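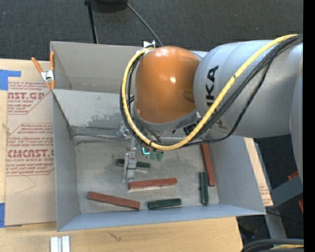

Gruvatora Metal Bins – Frequently Asked Questions

What are the bins made of?
Sheet metal with a plain gray finish. The walls slope inward to the floor, so small blocks collect at the bottom.

How much can one bin hold?
Up to 400 blocks of the standard size. For sorting by color, keep it to around 10 at a time.

Will the floor scuff?
Yes. Marks and blotches appear with use and do not affect the metal.

Can bins stand on a wooden tabletop?
Yes – place felt pads under the corners. Pads are sold in packs of two.

How do I clean a bin?
Damp cloth, mild soap, dry at once. No steel wool.

Are blocks included?
No. Order them separately from Troltudico, in red-brown or dark green.

Last updated June 18, 2023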